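Chapter 7
Comparing Grippers and Arms in a Furnished Room 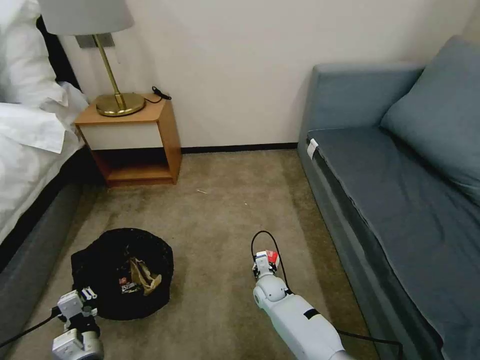 Figure 7.1. A two-arm setup in a bedroom test space, with a small red-and-white object held in the right gripper.

In Chapter 6 we measured grippers on a bench. The part was fixed in a known position, the light did not change, and the arm had plenty of free space on every side. Such tests are necessary, and you should still do them first. But a gripper which wins on the bench can come second or third in a room with a bed, a sofa and a carpet, and the reader who buys equipment from bench results alone will sooner or later meet this problem.

The present chapter is about how to make a fair comparison in a room. We use one task through the whole chapter: picking small litter from the floor and putting it in a wastebasket. The task sounds easy. It contains, however, most of the difficulties that separate one gripper from another. A wrapper is thin and changes its shape when you touch it. A scrap of paper lies almost flat on the floor. Carpet gives way under the fingertips, so the height of the floor is never exactly the height you measured. And the wastebasket has a rim, which the wrist must clear on the way in and again on the way out.

After working through the chapter you should be able to:

write a test plan which changes one component at a time;
choose objects and start positions that other people can repeat;
record a failed grasp so that its cause can be found later;
decide whether a difference between two grippers is large enough to matter.

7.1 What is being compared

Students often say "we compared two grippers" when in fact they compared two complete systems. If gripper A was mounted on one arm with one controller, and gripper B on another arm with another controller, the result belongs to all the parts together. It may be useful to know, but you can not write it in a table under the heading "gripper".

For this reason we fix four things before the first trial: the arm, the controller settings, the camera position and the set of objects. Only the gripper is allowed to change. In Section 7.4 we keep the gripper and change the camera, and in Section 7.5 we change the controller. The order is not important, but the habit of changing a single thing is.

Cables deserve a word here. A cable running outside the arm adds some pull at the wrist, and the pull depends on the pose. Look at the cable of the right arm in Figure 7.1, which rises in a loop above the gripper before it goes back along the arm. If you exchange a gripper and lead the new cable by a different path, you have changed two things. Measure the loop, write it down, and make the new one the same size if the connector permits.

7.2 The room as part of the instrument

On a bench the table is part of the instrument, and everybody accepts that it must be level and clean. In a room we should think of the furniture in the same way. The space between a bed and a sofa limits how far the elbow can swing. A nightstand at the far end limits the forward reach, and a lamp standing on it can change the light on the floor when it is switched on. All these pieces should be drawn on a floor plan with their distances from the robot base, and the plan should be kept together with the results.

The wastebasket needs special care. It is light, and even a soft contact can push it over the carpet. Mark its position with tape, and check it against the tape after each trial. In the trials at the Enham site, which we use as our worked case, the team began without tape and had to throw away the results of the first day.

It is also wise to decide in advance what counts as litter. Very small scraps can be on the carpet from the previous trial. Either remove them every time or leave them every time. Do not leave the decision to the person who happens to be in the room.

7.3 The worked case

The Enham trials compared 2 grippers, which we call by the names of their projects, Zestex and Roltstead. The Zestex gripper has narrow, stiff fingertips. The Roltstead gripper has wider tips with a soft cover. Both were tested with 9 kinds of object, from a folded paper bag to a short wooden stick, and the full record contains 823 grasp attempts.

Before you read the results, try to predict them. Which gripper would you choose for a flat wrapper on carpet? Which one for a crumpled bag? Write your answers in the margin together with one sentence of explanation. In our experience the explanation is more often wrong than the choice.

Each attempt was given one of the following codes:

S object lifted and released inside the basket
D object lifted, then dropped before the basket
M fingers closed without the object
R contact with the rim of the basket
X trial stopped by the operator

The codes D and M must be kept separate. A miss usually points to the camera or to the calibration between camera and arm. A drop usually points to the fingertips or the closing force. When both are written as "failed", the most useful information in the whole experiment is lost, and it can not be recovered from the total.

Before going to Section 7.4, copy the code table into your own notebook and add a column for the start position of the object. The floor plan for the exercises is printed at the end of the chapter.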